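March 19, 2006

Gray all day. Left the Jernach reports in their folder and worked on the toaster oven question instead. The aim is to dry citrus slices at low heat for the July batch of bitters, and to settle whether a small oven can do it evenly enough to skip the big one.

Layout as of this afternoon: brown paper mat over the white tabletop, oven set at an angle on the mat, everything else within reach of it.

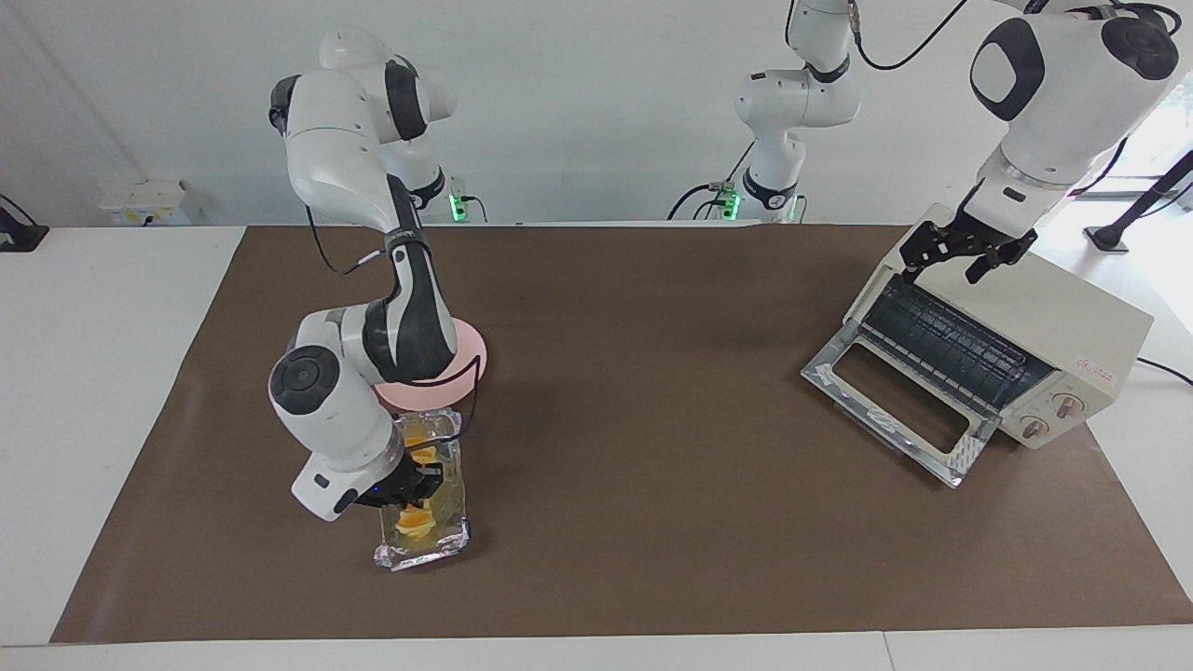
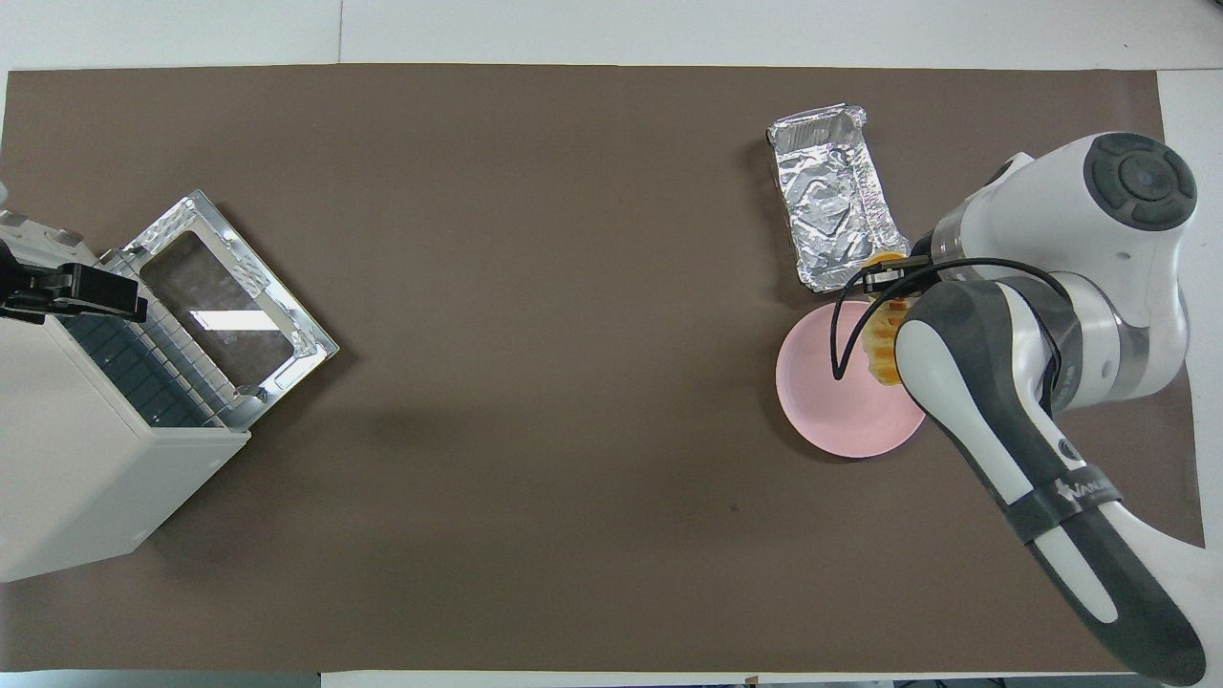
*Oven on the brown mat. First picture: glass container with two fruit slices, pink plate behind. Second picture: oven door open, foil tray on the mat.*

Notes on the oven. The door hinges downward and lies almost flat when fully open, so it needs clear mat in front of it. I had allowed too little on the sketch I made last week. The angle helps: the door opens toward the middle of the table and the cord has a straighter run to the outlet. Rack is plain wire with thin parallel bars. A slice laid straight on it will sag between the bars once it softens, so the foil tray goes on top of the rack. Foil blocks air from below, which means turning the slices halfway through. I can live with that.

The dial goes down to a marked 300 F and below that there is only a "warm" position with no number. 300 is too hot for drying. It browns the rind before the center is done. I put the Buvance thermometer on the rack at "warm" and logged it at 10 minute intervals. The reading climbed slowly, overshot, then cycled. The swing is wider than I wanted but it is regular, and regular is workable. Propping the door open a crack narrowed it. A wooden spoon handle makes too wide a gap. A folded strip of foil was better.

Glass container: thick walls, upright and rectangular, awkward to get a fork into. Fruit kept in it gives off juice and tints the bottom yellow. For holding slices before drying it is the wrong shape, as the lower ones sit in the liquid. A flat plate would drain them better. The pink one has enough of a rim to catch drips. Keep the glass for the syrup.

Weighed the whole lot of fruit still in the bag: 639 g. That is for the full test, not today's trial. Slice thickness should be 3 mm if the knife cooperates. The Prarkmont slicer does this well on firm fruit and tears anything ripe, so knife it is.

Read the Benítez booklet again on peel. It wants the pith removed completely. I disagree – the pith is half the point in a bitters – but I will do one small portion that way to compare.

Mat: the paper is holding up. It slides a little on the smooth top when the oven is shifted. Tape at two corners next time. Small seam where the table panels meet, no effect on level that I could measure.

To do:

- tape for the mat
- second thermometer, to check the first
- label the jars before filling them
- find the lid for the glass container, or cut one from card

Supper late. Soup and the end of the rye loaf. Rind smell still on my hands.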